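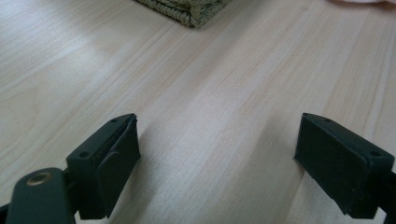 Bokuvcombe library tables return with new tops and an old argument

BOKUVCOMBE, 28 September 2018 – The reading room at the Bokuvcombe public library has its big tables back, and the town would like everyone to know they are as good as new. That claim depends a good deal on what you think was wrong with them in the first place.

The six tables were pulled out in April and sent to Plavurov, a furniture shop in Jasirness, under a contract the town described at the time as a "full restoration." What came back are the same legs and frames with different tops. The new surfaces are pale, with a long straight grain and a slight shine, and they brighten up a room that has needed brightening for years. Whether that counts as restoring a table is a question the library has been slow to answer.

According to the work order, which the town released after a written request, the price was $1,620 per table. An earlier quote from the same shop, for stripping and refinishing the original tops, came in at $1,020 per table. The town picked the more expensive job. A statement from the town office says the old tops were "beyond practical repair," and that replacing them offered "the best long-term value for residents."

No inspection report was attached to the statement. Asked whether one exists, the office said the decision was based on "a visual review and staff experience." It did not say how long the review took or whether anyone from outside the building was part of it.

Regulars remember the old tops as dark, heavy and badly scratched, with ink stains at the end nearest the windows and a burn mark on one that was usually covered with a newspaper rack. They were ugly in places. They also stood up to decades of homework, tax forms and wet coats, and it is fair to ask if the new ones will do the same.

On that point the paperwork is thin. The work order calls the material "Zoëga light" and gives no further description. The town says Zoëga is the name of a finish line sold through the shop. It could not say right away what is under the finish, whether the tops are solid wood all the way through, or if they can be sanded and refinished when they wear. A table that can be sanded down is a very different purchase from one that has to be replaced again, and you would expect somebody to have asked before signing.

There is a warranty. It covers "defects in material and surface" but leaves out heat damage, standing water, "abrasive contact" and "marks arising from ordinary public use." Readers may want to go over that last phrase twice. Ordinary public use is the only kind of use a library table gets.

New rules have come along with the furniture. Drinks without lids are no longer allowed in the reading room, and a sign by the door asks visitors to put a pad under laptops and board games. Felt pads are available at the front desk. The library says the rules were planned anyway and have nothing to do with the tables, although the sign went up on the same morning the tables came in.

The room itself does look better. The pale tops throw back a lot of the light from the ceiling fixtures, and the corner by the local history shelves, long a gloomy place to read, is now one of the nicer seats in the building. Some visitors have complained of glare in the afternoon. The library says it is "looking into blinds," with no date or budget given.

The job also ran late. The tables were promised back before the summer reading program, and for most of the season the room made do with folding tables borrowed from the town hall. Plavurov's final invoice blames a delay in materials. The contract had no penalty for late delivery, so the town paid the full amount.

As for the old tops, the town first said they had been thrown away. It later corrected that, saying they were "retained by the contractor." The work order makes no mention of a credit for them. Old hardwood boards of that size can be worth something to a furniture shop, even with ink on them, and if these really were past saving it is a little odd that they were kept. The shop did not respond to questions sent by email.

The town office says the money came from the building maintenance fund and not from the book budget, which is true as far as the ledgers show. The maintenance fund had also been expected to pay for the leaking gutter over the children's entrance. That repair has been moved to next year – the second time it has been put off.

The reading room is open during regular hours, with seating on a first-come basis. Comments on the furniture can be left in the box at the front desk or sent to the town office in writing. The town says it will post a full description of the tabletop material once it gets one from the shop.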